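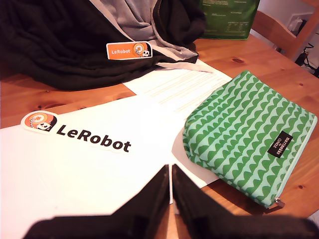
October, the week of no heat

Six in the morning and I am already up, because the radiator in the bedroom has started knocking again and once it wakes me I'm done for. It does this every fall. It knocks like somebody's down in the basement with a spoon, and then around seven it quits, and the room is exactly as cold as it was before. So I made coffee, put on two pairs of socks, and here I am writing in the kitchen with the oven door open (don't tell the landlord).

I said I'd keep this diary going through the whole choir season and I've already skipped most of September. Oh well. Catching up.

The big news is that we got the program! We've been singing scales and one miserable warm-up about a rooster since summer ended, and last night our director finally handed out the music for the winter concert. It's four pieces. Two of them I know, one of them I've heard on the radio, and the last one is in Latin and has a page where the altos hold the same note for so long that I drew a little sandwich in the margin. I love being an alto but you do need hobbies.

The hall is booked too. We're doing it at the old Botero theater, the one across from the bus station that was a movie house until they moved all the movies out to the mall. It was redone in 1970 and nobody has touched it since, so everything is mustard and brown and the seats fold up on you if you lean forward. It holds 400 people. Last year we sang in the school gym to nowhere near that, and I could see my own dentist in the third row, eating a granola bar. I'm a bit scared of 400 seats. If half of them are empty it's going to sound like singing into a closet.

My dress situation is bad. We all wear black, floor length, and mine got a bleach spot on the hip back in the spring that I colored in with a marker. Under the gym lights you couldn't tell. Under real stage lights I think you'll be able to tell. I looked at new ones online and then looked at my bank account and closed both tabs. Maybe I can add a pocket over it? Or a flower. A big ugly flower on my hip, like a pageant queen.

I've got the sewing itch lately anyway. I keep seeing fabrics I like and thinking oh, curtains, oh, a skirt, and then I remember I've still got a half-finished apron in the hall closet from two winters ago.
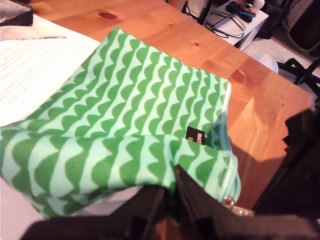
Green scallops on mint. I'd wear this as a skirt in a heartbeat.

Where was I. The concert. We have to sell tickets ourselves, which I dread more than the singing. Everybody gets an envelope with six in it and you're supposed to come back with money instead of tickets. Last year I bought four of mine and gave them away at work, and two of those people didn't even come. This year I'm going to be brave. I'm going to ask the woman at the dry cleaner's, and the couple upstairs, who owe me for all the times their bathtub has come through my ceiling.

Later, same day, after lunch

Heat's back on! It came on at eleven with a huge bang and now it's tropical in here and I've got the windows open, which is insane, but there's no in between with this building.

I spent the rest of the morning practicing. I sing in the bathroom because of the echo, and also because it shares a wall with the stairwell and not with anyone's bedroom. I put my phone on the edge of the sink with the practice tracks going. The tracks are a piano playing just our part, plink plink plink, and without the other voices it makes no sense at all. You feel like a person reading one side of a phone call. But then you get to rehearsal and the sopranos come in over the top and the basses start rumbling and you get goosebumps every time. I did, last night, on the Latin one. Even on my sandwich note.

The trouble spot is measure forty-something of the second piece, where we jump down and then have to come right back up on a vowel that sounds like a door hinge. I did it over and over. I'd say I got it one time in three. My neighbor's dog had opinions about it, and by the end I could hear him going along with me from the other side of the stairwell, and I'm sorry to report that he was closer to the pitch than I was. I took a break and ate cereal standing up.

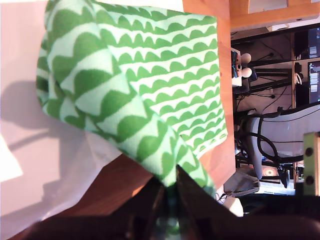

And then I went back in and did it slowly, half speed, just humming, and that helped a lot. I'm writing that down so I remember it. Hum first! I always want to go straight to full volume like I'm calling a cab.

I should also put down that I signed up for the bake table. Every year I say I won't. We need a pile of small stuff that people can eat at intermission without a fork, and I said I'd do the lemon bars, and then somebody behind me said oh good, can you do double, and my mouth said sure. So that's two big pans in an oven that runs hot on the left side. I'll have to turn them halfway. I'll have to buy another pan, come to think of it, since my good one went to the potluck in June and never came home. I have my suspicions about which house it's in.

The money from the bake table goes to the piano. Our rehearsal piano is an old upright with a B flat that sticks when it's damp, and getting it properly fixed is going to cost us nearly 1000 dollars. We've been raising it in coins, practically. The director says if we fill the hall we'll be most of the way there by New Year's. I would like very much to be there on the day that B flat comes back up on its own. I've been flinching at it for years.

Also on my mind: my folder. It's supposed to be plain black so we all match from the audience, and mine is navy. I've gotten away with it for two concerts. Last night the director stood right next to me, looked at the folder, looked at me, and moved on. I think that was my warning. I'll get a black one this week. I should clean it out anyway, it's got every piece we've done going back to my first season, plus a parking ticket, plus a cough drop that has become one with the inside pocket.

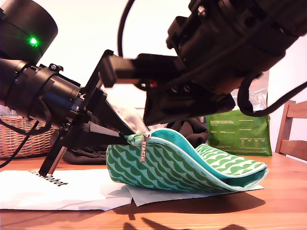 To do before next rehearsal

Get a black folder. Move the music over, leave the cough drop.

Call the dry cleaner's about hemming, and while I'm at it ask her about tickets. Smile when I ask. Don't apologize three times first.

Lemons, a lot of them, and powdered sugar. Check if I still have the big sifter or if that's at the potluck house too.

Ask the upstairs couple. Bring up the bathtub only if needed.

Hum measure forty-something every day, slowly. Learn the last page of the Latin by heart so I can look up for once and see where the director's hands are going.

Try the dress on with the marker spot and stand under the bathroom light. If it's awful, big ugly flower.

Tell the landlord about the knocking, again. It just started up while I was writing this.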